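Zallside: soporte a jugadores
Incidencia: el progreso de Flulura no se transfiere de PC a consola
Estado: resuelta (con matices, véase el final)
Categoría: guardado en la nube / vinculación de cuentas
Plataformas: PC y consola de sobremesa
Abierta: viernes, 28 de agosto de 2026

Descripción del problema

Buenas. Juego a Flulura en PC desde mayo, cuando salió el acceso anticipado. Hace poco compré también la versión de consola, porque en la ficha de la tienda pone «continúa tu partida donde la dejaste» y yo soy de los que se creen las fichas de las tiendas.

Vinculé las dos cuentas con Zallside siguiendo los pasos del asistente. El asistente me felicitó. Hubo confeti. Entré en la consola y me encontré con una jardinera de nivel 2, sin invernadero, sin mascota y con una regadera que gotea. Mi jardinera de PC, la de verdad, tiene 1.633 semillas catalogadas y la finca de Parkstead con todos los bancales abiertos.

He comprobado lo siguiente antes de escribir, para ahorrarnos a todos el primer correo:

Las dos cuentas aparecen como vinculadas en el perfil web.
El juego está actualizado en ambos sitios.
La sincronización está activada en el menú de opciones, en un submenú dentro de otro submenú que se llama «Varios».
He reiniciado el router. No ha servido de nada, pero se quedó más tranquilo.

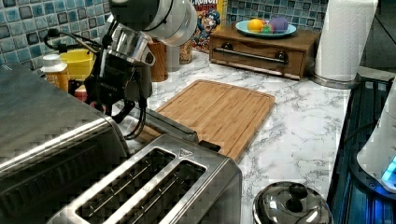 El mensaje que sale en la consola al cargar es «Perfil sincronizado correctamente». Agradecería que al menos el mensaje tuviera dudas.

Primera respuesta del soporte

Hola, jugador:

Gracias por contactar con Zallside. Lamentamos que tu experiencia en Flulura no esté siendo tan florida como debería. Te rogamos que pruebes estos pasos:

1. Comprueba que las cuentas están vinculadas en tu perfil web.
2. Comprueba que el juego está actualizado en ambas plataformas.
3. Comprueba que la sincronización está activada en Opciones > Juego > Varios.
4. Reinicia el router.

Si el problema continúa, responde a este mismo mensaje.

Respuesta del usuario

El problema continúa. Remito a mi mensaje anterior, que contiene los mismos cuatro pasos en el mismo orden, cosa que me hace sentir muy cerca de vuestro departamento.

Añado datos nuevos. He creado una partida desde cero en PC, en otra ranura, y esa sí ha pasado a la consola a la primera. Así que la nube funciona y la vinculación también. Lo que no viaja es la partida antigua. Copio lo que dice el registro del cliente de PC al cerrar sesión:

[sync] ranura 1: comprobando
[sync] ranura 1: omitida (inventario > 500)
[sync] ranura 2: comprobando
[sync] ranura 2: enviada
[sync] finalizado sin errores

No soy programador, pero «omitida» y «sin errores» en el mismo párrafo me parece una visión muy generosa de la vida.

Segunda respuesta del soporte (nivel técnico)

Hola:

Gracias por el registro, nos ha ahorrado bastante trabajo. Efectivamente, hay un límite de objetos por ranura en el servicio que traslada las partidas, heredado de la beta. Cuando el inventario lo supera, el cliente se salta la ranura y no avisa en pantalla. El catálogo de semillas cuenta como inventario a estos efectos, aunque en el juego aparezca en una pestaña distinta. 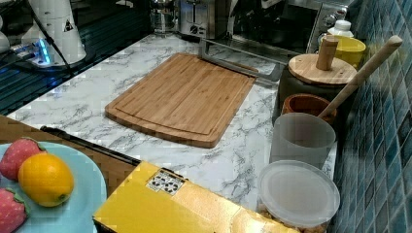 Mientras preparamos la corrección, esta es la solución provisional:

1. En PC, carga la partida de la ranura 1 y viaja a Parkstead.
2. Habla con el tendero del granero y elige «Guardar catálogo en depósito». El depósito no computa para el límite.
3. Sal al menú principal. No cierres el juego desde el escritorio, porque entonces no se lanza la sincronización.
4. Espera a que el icono de la nube deje de girar.
5. Entra en la consola, carga la ranura 1 y recupera el catálogo en el mismo granero.

Haz antes una copia local de la carpeta de guardado, por favor.

Respuesta del usuario

Copia hecha. Dos copias, de hecho; una en un pendrive con forma de champiñón que me dieron con la edición coleccionista y que por fin ha encontrado su vocación.

Pasos 1 y 2, bien. El tendero cobra por el depósito. No lo mencionabais. He tenido que vender una fuente ornamental.

Paso 4: el icono de la nube giró durante 15 minutos. Me levanté, cené, volví y seguía. Luego paró.

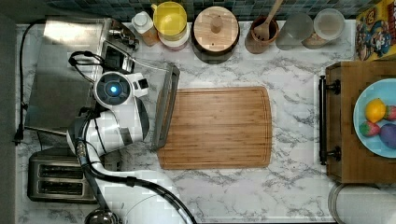 Paso 5: la finca está. El invernadero está. La mascota está y me mira con rencor, como siempre, de modo que la doy por bien transferida. El catálogo también ha salido del depósito completo. El tendero de la consola ha vuelto a cobrarme, lo que demuestra que la economía sí es multiplataforma.

Queda un detalle. El traje de apicultor del paquete Jansen, que compré en PC, en consola sale con un candado y un botón de «Adquirir».

Tercera respuesta del soporte (nivel técnico)

Nos alegra que la partida haya pasado.

Sobre el traje: el progreso se comparte entre plataformas, pero los contenidos de pago se quedan en la tienda donde se compraron. El paquete Jansen es uno de ellos. Figura en la letra pequeña de la ficha del producto. Tu personaje conserva el traje en PC; en consola lleva la ropa por defecto hasta que vuelvas a jugar allí.

Te hemos abonado en la cuenta el coste de los dos depósitos en moneda del juego. La fuente no podemos devolvértela.

Respuesta del usuario

Entendido. He leído la letra pequeña. Está, en efecto, y hace honor a su nombre.

Por mí podéis cerrar. Solo pediría que el aviso de ranura omitida saliera en pantalla, aunque fuera sin confeti.

Nota interna de cierre

Causa: límite heredado en el servicio de traslado de partidas; omisión silenciosa de la ranura.
Solución aplicada: depósito manual del catálogo y nueva sincronización.
Pendiente: retirar el límite, mostrar aviso al jugador, cambiar el texto «finalizado sin errores».
Pendiente: revisar si el tendero debe cobrar por un procedimiento recomendado por soporte.
Pendiente: sacar la sincronización del submenú «Varios».
Artículo de ayuda actualizado: sí. El paso del router se mantiene.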